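Standudetti Community Help
Two-arm cells > Set-up and care

Left arm drifts off position when placing cutlery on the tray

Posted by Mehwish Lodhi, 11 January 2021

I am responsible for the table-setting cell at our Cescombe site. The cell has two arms mounted on either side of a wooden table and handles bowls, spoons, forks and a flat tray. After a change of cable on the left arm, that arm began to set spoons down short of the tray. The error is small at the start of a shift and reaches nearly 9 mm by the end. The right arm keeps its position throughout.

The table, the tray and the program have not been altered. The controller reports no fault apart from an occasional warning, code 3230, which clears without any action by the operator. 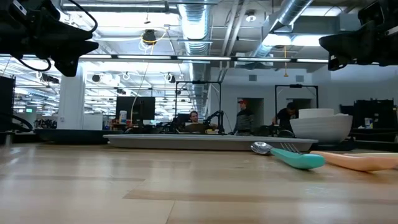 Table of the Cescombe cell with tray, bowls and cutlery, seen between the two arms.

I should be grateful for advice on whether the arm requires a full calibration, or whether the cable should be examined first. A full calibration takes the cell out of use for most of a day and must be agreed in advance with the site office.

Ferhat Dursun

The cable should be examined first. An error that grows during the shift is seldom cured by calibration, and a calibration carried out in the present condition may have to be repeated.

Switch off and lock out the cell before touching either arm. Release the clips nearest the gripper and move the wrist by hand through its whole range, if your model permits this with the power off. The cable loop should remain slack at both ends of the travel. A loop that is too short pulls on the wrist bracket, and the bracket screws then work loose a little with every cycle. Tighten those screws to the figure given in the manual for your arm and mark each head with a line of paint, so that any later movement can be seen.

When the cable has been refitted, run the cell at low speed with the tray only. Place one spoon at the same point at the start and again after two hours. If the two positions agree, only the short tool check is needed. If they do not, please post both readings under this entry.

The warning you mention was recorded on our own Bota cell when a connector had not been pushed fully home. I cannot say that the cause is the same in your case.

Volkan Canpolat

We had this and it was the gripper pads. Change the pads.

Şengül Akgül

I agree with Mr Dursun on the order of work. Worn pads allow a thick handle to turn in the grip, but I would expect the resulting error to vary from one piece to the next. It would not normally increase through the day. The pads may nevertheless be inspected while the cell is locked out.

I would add that the tray ought to be fixed against a stop during the test. At Kahraman we spent two days on an arm that was in good order, and the tray had been moving on the table. Wipe the table top and the underside of the tray before fitting the stop.

Please also note the date of the cable change in the cell log, together with the clip positions. Our own sheet for this purpose has 8 lines and will be added to the downloads section in February.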